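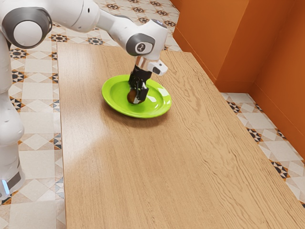 The owner of Kowalczyk Upholstery in Hesville learned the trade from her uncle, who paid her in lunches the first summer. She now runs the shop with one full-time sewer and a part-time driver. We spoke in April, between a delivery and a phone call about piping.

Most of her work is dining chairs. "People think it's all sofas," she said. "A sofa ties up the floor for two weeks. Chairs come in sets, they stack, and the customer can live without a couple of them."

She charges $70 an hour for labor and quotes fabric separately. A full sofa can reach $3000, and she tells callers that number before they load anything into a truck. "Some hang up. That's fine. I'd rather hear it on the phone."

The shop's biggest job so far was the Lelier, the old movie house on the east side. It needed new seats and backs throughout, and the work ran from one winter into the next. She still keeps a roll of the leftover red cloth – "too much to throw out, not enough to sell."

I asked what she looks for in an old chair. She turned one over and pushed on the corner blocks. "Frame first. If the joints move, we glue before we talk about color." Foam she replaces nearly every time. Springs she often keeps, with new twine.

Her advice for people buying used furniture is to sit in it for 5 minutes, longer than feels polite in a store. She also tells them to smell it. "I can change the fabric. Smoke gets into the wood."

She has no plans to move to a larger space. Her lease has two years left, and the waiting list currently runs to late summer.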